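Search this site Go Advanced search
Course Materials | Records and Information Management | Unit 7
Print this page E-mail this page

Unit 7: Retention and Disposal of Office Records

This handout supports the second lecture on the life cycle of records. Students should read it together with the Metville case file before the November seminar.

A record is any information kept as evidence of a decision or a transaction. Its form does not matter. A signed lease, a payroll file and an e-mail approving a purchase are all records, and each must be kept for a set period. That period is stated in the retention schedule, which lists every class of record the office holds, the event that starts the clock and the action to be taken when time runs out.
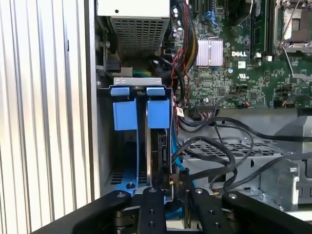

Figure 7.1. Interior of a Dell desktop computer, with a drive carrier at lower left.

Many offices apply their schedule to paper and forget the copies held elsewhere. In the Metville case, the town clerk's office closed 1,849 permit files and sent the paper folders for shredding on the correct date. Electronic copies of 194 of those files remained on desktop computers that had been moved to a storeroom. When a resident later asked for the files, the office stated in writing that they no longer existed. The statement was made in good faith – and it was wrong.

Students should note two points. First, disposal is complete only when all copies under the control of the office have been dealt with. Second, the disposal log must name the medium as well as the file class. The Metville log had no column for this.
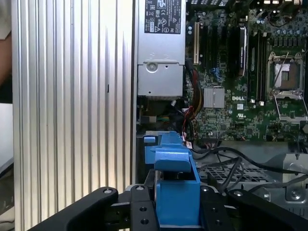
A legal hold suspends the schedule. Once the office expects a lawsuit, an audit or a formal inquiry, the records concerned may not be destroyed, even if their retention period has ended. The hold must be issued in writing, and it remains in force until it is lifted in writing. Staff who leave during a hold must hand over their records before their last day.

Offices that use an outside contractor keep their legal duties. The sample agreement in the course reader, between the Ambrose Library District and Privex, requires a certificate of destruction for each batch. Clause 7 sets the largest batch at 240 items.

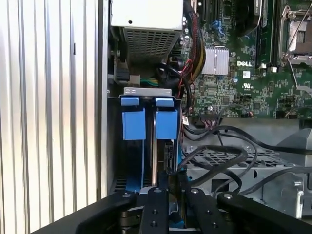 The certificate should be filed with the disposal log and kept permanently. It should show the file class, the dates covered, the method used and the name of the officer who gave approval. A general receipt for "mixed office material" is not enough.

For the seminar, prepare a one-page retention schedule for the Kulum housing office, using the file classes listed in Appendix B. Bring two printed copies.

Print this page E-mail this page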